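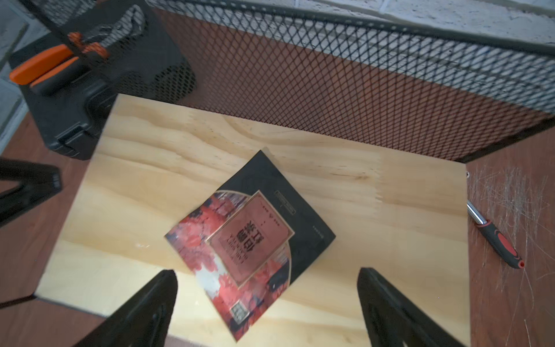

Packet with a blossom print, lying on a wooden board

Three days on the Dasiro road - notes for the travel evening, March 24, 2019

Start with the route. 310 miles from the coast at Cana to the old spa at Dalgleish, all on the one road. I drove it in September with Odette Marty reading the map. We took three days over it and could have done with a fourth.

Say early on that the motorway has taken nearly all the traffic. The petrol stations that are left shut at six. Fill up at Cana even if the tank is half full.

Day one. Slow going until the first pass. Stop at the drovers' bridge, which has a lay-by on the far side only, so go over and walk back. The plaque is worn and I couldn't get a date from it. Jean Innes has the local history booklet if anyone wants to borrow it.

Tell the story of the wrong turning here, but keep it short. Two gates, a yard full of geese, a man who spoke to us for a long time about drains.

Day two. Mention the 26 painted milestones. They run from the quarry to the edge of the plain and each one was done by a different family in the valley. Some have been repainted, and I think the older ones are better. Number 14 is behind a hedge. The farmer doesn't mind people looking if they shut the gate.

Night two at the inn above the weir. Plain rooms, good soup, noisy pipes. Anoma Paul stayed there the year before and had the same room.

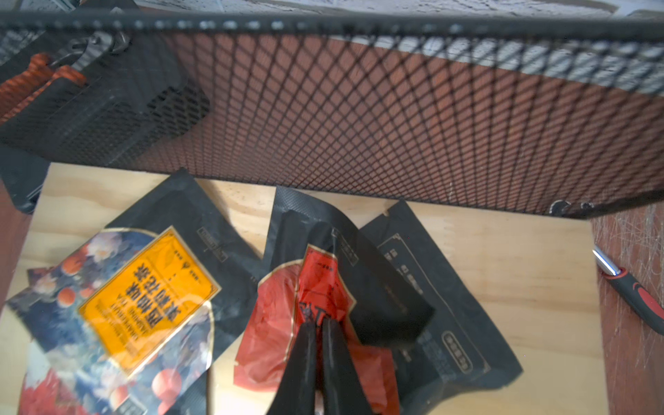 Can you do the road without a car?
There is a bus on weekdays, but it only covers the stretch between the quarry and the weir, and it won't stop at the milestones unless you ask the driver first.

Day three. Straight and flat, with a crosswind. Pass round the map at this point. The spa building at Dalgleish is closed, though you can walk round the outside and drink from the tap by the steps. It tastes of iron.

Costs, if there's time. Petrol was the largest part, then the two nights. The bridge toll is cash only.

Thank Friederike Sperling for the loan of the guidebook and Alistair Lamont for setting out the chairs. Next talk is the canal one. Sign-up sheet is by the door - pen on a string.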